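Looking after a pale timber benchtop or table

Pale timber shows everything. A dark-stained table will hide a tea ring for years, but on a light, cream-coloured surface every smudge is there by morning. The upside is that you catch marks early, while they're still easy to deal with. These are the things we do at home with a kitchen table and a workbench, both with the same light finish.

Everyday cleaning

Wipe with a soft cloth wrung out until it barely feels damp, and follow the grain. Then go over it again with a dry tea towel. Water left to sit is what does most of the harm, especially along joins and at the ends of boards.

A drop of plain dishwashing liquid in a bowl of warm water will shift most kitchen grease. Skip anything with bleach or ammonia in it, and skip the green side of the scourer. Spray-and-wipe products leave a film on some finishes that goes cloudy after a few months and then has to be cleaned off as well.

Crumbs and grit should be brushed away before you wipe. Dragging them around under a wet cloth is how a table ends up covered in fine scratches.

Grey smudges

Faint grey patches are the most common complaint with light timber. They tend to build up where people rest their hands and forearms, or where tools and pans get slid back and forth. Before you try anything stronger, look at the surface from a low angle with a lamp or window on the far side. A patch that looks dirty from above may only be glare, or a spot where the finish has worn thin.

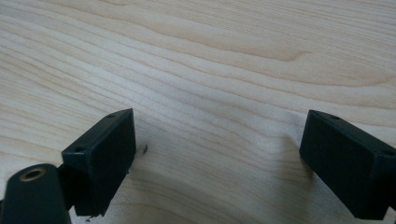 Pale grain with a hooked figure in it, and faint darker smudging lower down.

If it's dirt, rub gently with a cloth dampened with a little white vinegar and water, half and half, then wipe with clean water and dry. Try it first on the underside or a back corner. Give it 2 goes before moving on to anything rougher.

If it's wear, cleaning won't help. Small worn areas on an oiled top can be rubbed back lightly with 320 grit paper and re-oiled. On a lacquered top, leave it alone until you're ready to do the whole surface – patches of new lacquer always show.

Black marks

Rubber feet and hard black plastic can leave streaks. A clean white eraser takes off more of these than you'd expect. Use light pressure and brush the rubbings away with your hand.

Black rings or spots around nails, screws and wet steel cans are a different problem. That is the tannin in the timber reacting with iron, and the stain sits in the wood itself. Oxalic acid (sold as deck cleaner or wood bleach) will lighten it on bare timber. Wear gloves and glasses, rinse well, and read the packet.

Sanding around a curl

Where the grain loops back on itself, around an old knot or a crotch in the tree, it changes direction in a very short distance. Plane across it and you'll get tear-out. Sand it by hand with a cork block, using fine paper, and stop often to feel the surface with your fingertips. Those areas can also soak up oil faster than the rest, so put on a thin coat and wipe off the excess after 15 minutes.

Lay used oily rags out flat outside to dry before they go in the bin. Scrunched up in a pile, they can catch fire on their own.

Protecting the top

Felt pads under anything heavy or hard-edged. Check them when you move things, as grit gets stuck in the felt.

A cork mat or an old placemat under whatever you're working on. Rubber-backed mats can discolour some finishes if they stay down for weeks.

Rotate bowls and mats every so often. Light timber changes colour in the sun, and the outline of a fruit bowl left all January can take the rest of the year to fade.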